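Trundivby Hallway Shoe Rack: Product Review
Talbridge Residents' Furnishing Service
Reviewed by Sachiko Okabe, September 21, 2018

The Service was asked to advise on shoe storage for the shared entrance halls at Dunside, where 540 flats are let with no built-in cupboards. The Trundivby rack was bought at the ordinary retail price and kept in use for 3 months. It is sold flat-packed, with a single sheet of instructions.
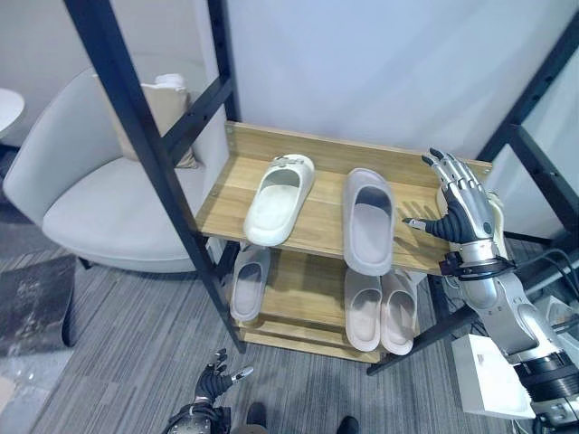 Assembly was carried out by Renji Katayama, who had not built the product before. The instructions are clear as far as the fourth step, after which two drawings show the same bolt at different lengths. Tenants should expect to undo some work at that point. The supplier, Yook, has been told of the fault and has promised a corrected sheet.

Once built, the rack did not rock on a level floor. On the older tiles at Dunside a folded card was needed under one corner – adjustable feet would be a sensible addition at this price.

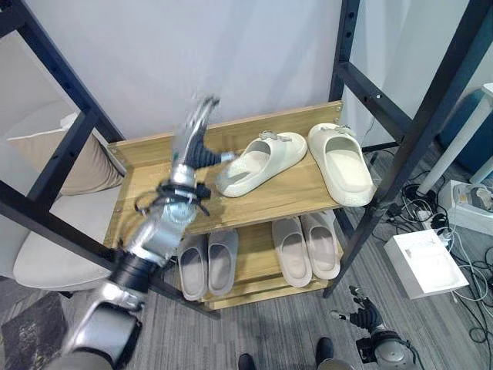 Boots are less well served. Ankle boots fit, but anything taller must be laid on its side, and a household with several pairs will soon run out of room. Wet footwear should be left on a mat first, as the maker's guarantee does not cover water marks.

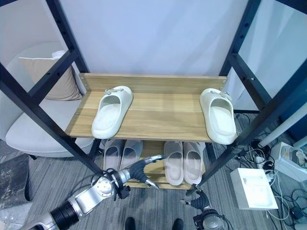
Cleaning and care

A damp cloth removed dried mud without difficulty. Toshiko Nishimura, who looked after the rack in the second hall, reported a faint smell of varnish during the first week, and none after that. Screws were checked monthly and one required tightening.

Cost and recommendation

The Service recommends the rack for halls used by one or two households. It is not recommended for larger landings, for which the heavier model (catalogue number 781) should be considered. Orders placed through the Talbridge office are delivered free of charge, and spare screws may be requested at the same desk. 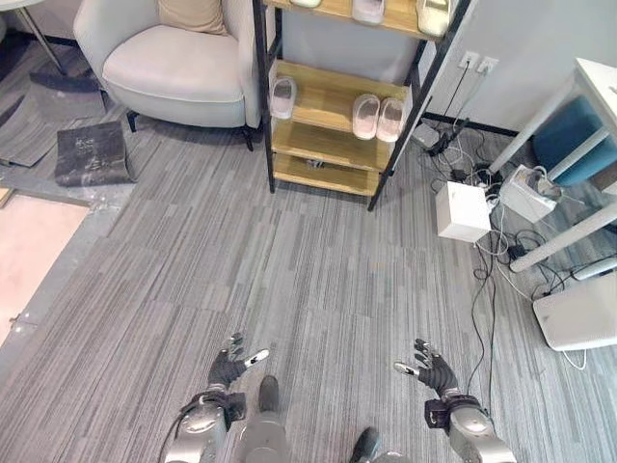 Wooden shoe rack on grey carpet.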